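December, ten to midnight

Back from the dress rehearsal with a foot that has its own pulse. Three hours and a bit, of which I was on stage for eleven minutes, most of them spent as a corpse. Randa says I breathe too visibly for a dead man. I told her I'd work on it.

The play, for whoever finds this diary after I've suffocated for my art, is called The Ferry at Tulon. It's set in 1871 and everybody in it owes everybody else money. I play the uncle. He dies in the first act and then has to be discussed for two more.

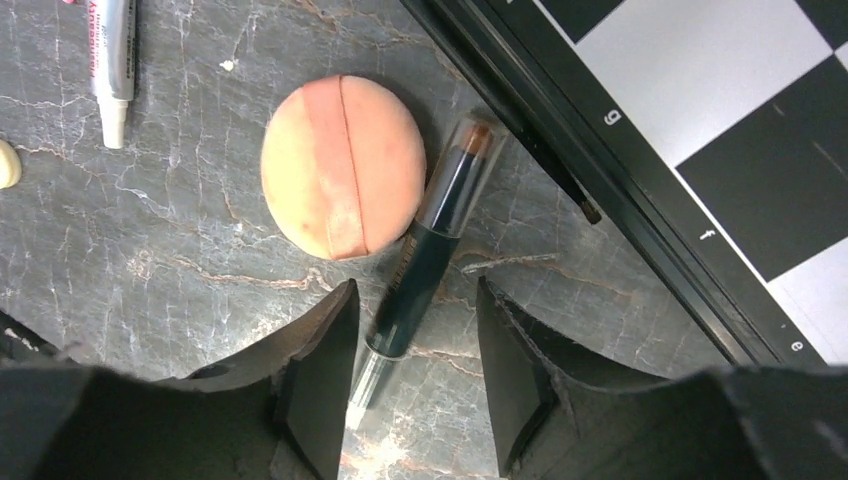

Rawashdeh Street Players, Wardrobe and Makeup

That's my department now, on top of being dead. I missed the October meeting and was elected. I had thought the job would be telling people they looked fine. It is mainly telling Fares Jaber that his mustache has moved.

Fares is our ferryman and he is very good, which makes him hard to deal with. Tonight he decided the ferryman should have a limp. He limped on with the left leg in the first act and the right in the second, and when Randa stopped him he said the character was "compensating." She wrote something in her notebook and underlined it so hard that I heard it from the floor, where I was lying.

The script problem rolls on. We have two versions going around, one with the letter speech and one without, and the cast is split between them like a family after a wedding. So in the second act Fares waited for a letter
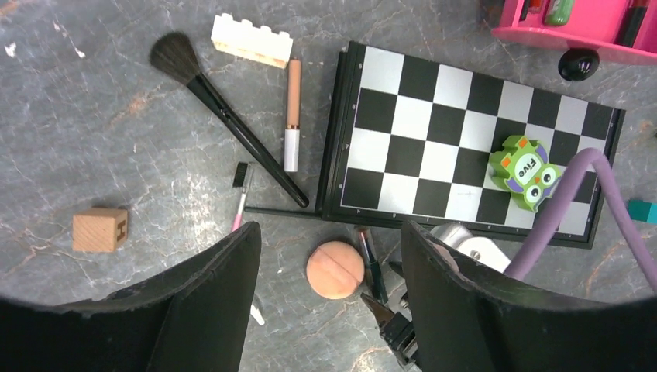 that half the company believed had been cut in November. He waited very well. He looked out over the river, he looked at his hands, he limped a little. Finally the daughter told him from memory what was in it, and got a laugh, and there isn't supposed to be a laugh until the funeral.

Ticket news: 193 sold for opening night, in a hall that holds 640. Randa calls this "intimate." She wants us all to bring cousins. I have two cousins, and one of them has seen me act.

The hall's heating came on at 7 and went off again when the stage lights did. I asked if we could have one without the other and was told it was an old building.

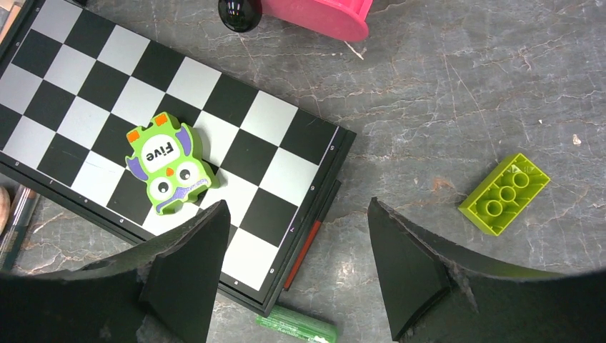 Later, can't sleep

Went over my lines, a short job. "Tell your mother the boat was never mine." Then I clutch the chair. I've tried the stress on "mother" and on "never" and I think it's "boat." Randa will hate it. I'll do it on opening night when she can't stop me.

Ate the rest of the lentils standing up.

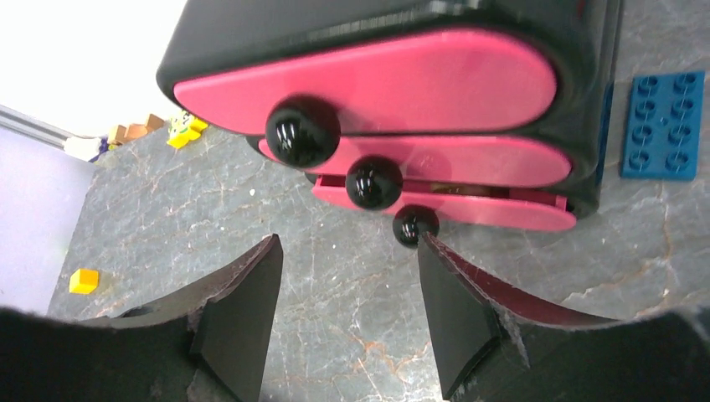 I keep thinking about my actual uncle, who did leave debts, and who would have enjoyed being discussed for two acts. He kept every receipt he ever got, and when he died we spent a weekend on the kitchen floor reading them out to each other. One was for a single sock. What I'd have given him is a thing like that black unit with the pink drawers and the round black knobs, and he'd have filled all three by Easter and called it a system. I might put a receipt in the dead man's pocket. The audience won't see it, but I'll have something to think about while I'm not breathing.

Call is at five tomorrow. Must find glue for the mustache.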